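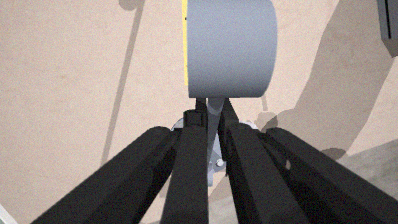 I gave the Forkent app a month before writing this, which I think is fair. It's the ride service that took over downtown and the airport run last fall, and their big promise is a "locked fare." You see the price, you tap, and the price stays put.

Well, sort of. I took 26 rides. On most of them the fare I saw was the fare I paid, and I'll give them that. But the fare I saw at 7:40 in the morning was never the one I saw at 7:38. If I backed out to check the bus times and came back, it had usually gone up. What exactly is being locked?

Then there's the waiting fee, which starts when the driver arrives. Twice the app told me my driver had arrived when he was sitting at the light on Wostberg Avenue, two blocks away. I wrote to support and got a reply signed Allen, who thanked me for my passion. No refund.

Telma Maldonado, who commutes from my end of town, swears by the monthly pass. You pay $40 and get 20 percent off every ride. She's happy with it. I asked whether she'd compared the discounted fares to what she was paying before the pass, and she hadn't. I did it for my own rides, and I would have come out three dollars behind. Maybe it works if you ride twice a day. I'd want to see the receipts.

The app also says I've saved 2,377 "green points." I can't find a page that says what they buy.

I still have it on my phone, mainly for late nights after the buses quit. For the airport I've gone back to calling Sfakianakis Taxi, where a person answers and tells you a number. Last time it was four dollars more than Forkent, and the car was there when she said it would be.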